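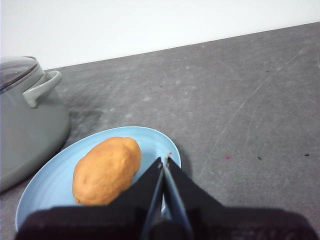
Mirkulbridge school lunch pilot: progress report for January

The headline number is good and I would ask you not to lean on it. We served 1,013 hot lunches at the two Mirkulbridge schools this month, against a plan of 800 or so. That counts trays handed over at the counter. It tells you nothing about what was eaten.

Comfort Mensah stood by the scrape bins on a Monday and weighed what came back. Out of 251 lunches she collected over 30 pounds of food, most of it the lentil bake. The Bakilana menu plan calls the lentil bake a "proven favorite." I have asked them twice where it was proven and have had no reply. We have dropped it until they can say.

Signups through the Clirovley payment system went live in the second week. Parents like it when it works. The supplier says the lockouts were caused by people typing their passwords wrong, but the lockouts hit a whole grade at once, so I doubt that. Kibet Lukumay is keeping a paper list at the office until it is fixed, and no child has been turned away.

Money: we are under budget on food and over on staff hours. The savings on food came from one cheap delivery of carrots and should not be counted on again. The extra hours are real and will continue, as dishwashing takes two people and the plan allowed for one.

You asked whether we are ready to add Flultmont, which would mean 200 more lunches a week. I can't recommend it yet. I want another month of bin weights first — and a second sink. A quote for the sink is attached, along with Comfort's figures.

Still open: the freezer repair, and the allergy forms for the lower grades.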